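Mullness White Duvet
Bedding / Duvets / All-season

The Mullness is a plain white duvet for a bed that gets used during the day as well as at night. It is the one our customers buy for guest rooms, rentals and rooms where the bed is also the place where clothes get sorted.

The corners are rounded. A square corner on a large bed tends to end up on the floor, and the rounded one hangs in softer folds and stays clear of your feet. The shell is cotton with a 200 thread count. We don't press it or treat it to stay smooth, so expect creases after the first night. Most of them drop out if you shake the duvet and fold the top edge back toward the pillows.
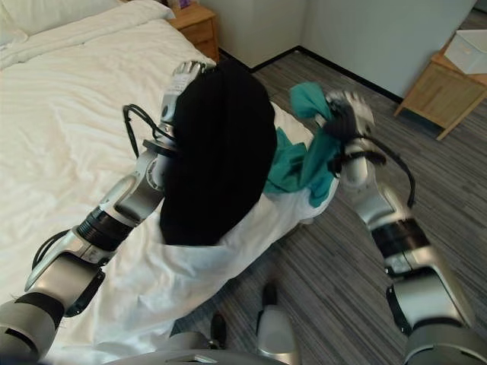
Mullness duvet in white, on a large bed.

Sizes and fill

Twin, full, queen and king. The fill is polyester, stitched through in boxes so that it does not slide to the foot end. Each duvet has 8 corner and side loops that fit the ties in our Grastinel covers. Covers from other makers will work if they have ties or snaps.

For a bed with a nightstand close to one side, measure the gap before you pick a size. Osaze Afolabi in our store suggests going one size up only if both long sides are open – otherwise the extra width bunches against the furniture.

White and dark laundry

White bedding and new dark clothes are not always good company. Black cotton can leave a gray mark where it rubs, most often before its first wash. If you fold laundry on the bed, let dark pieces dry completely first. 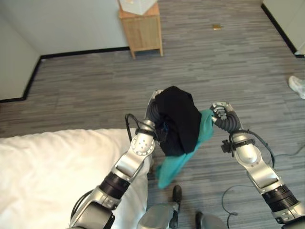

Colored items such as teal or red are the next thing to watch. Wash them by themselves once or twice before they spend any time on a white surface. If a mark does show up, dab it with cold water and a little dish soap, then wash the duvet the same day. Do not use chlorine bleach. It turns the stitching yellow.

Care

Machine wash warm, gentle cycle. A king needs a large-drum washer. Tumble dry low with two clean tennis balls and stop the dryer once to turn the duvet over. Line drying is fine but takes most of a day.

Price and delivery

Queen $188. Other sizes are listed at checkout. Orders ship in 5 working days. The king is out of stock and will be back in March – write to Uchenna Ibrahim at the order desk to be put on the list.

Returns are accepted on unwashed duvets in the original bag.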